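Print this page | E-mail this page

Unit 5: Collecting demonstrations for the Denddale pick task
Notes: Eftychia Tzavaras

Each pair records 20 demonstrations. A demonstration starts at the home pose and ends when the part is released in the tray. Keep the start pose fixed and vary the part position between runs.

Log the wrist view and the joint angles at 30 frames per second. Before saving, check that both fingers are visible in the wrist view. The policy takes its gripper position partly from the pixels, so a shifted camera spoils the whole set.

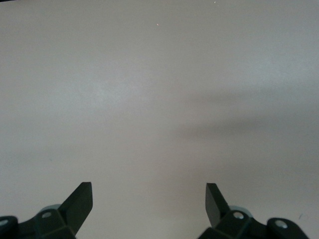

Fig. 3. Wrist view, nothing between the fingers. Note the soft shadow at right.

Frames of bare surface are valid data. Do not trim them from the approach. Shadows move with the arm and the model must learn to ignore them, so leave the lamps as set.

Discard a run if the part is pushed more than 5 cm before the grasp. Mark it "fail" in the Mirnico log and keep the file. Questions on the log format go to Jordan Hebden.

Filed under: Course materials > Robot learning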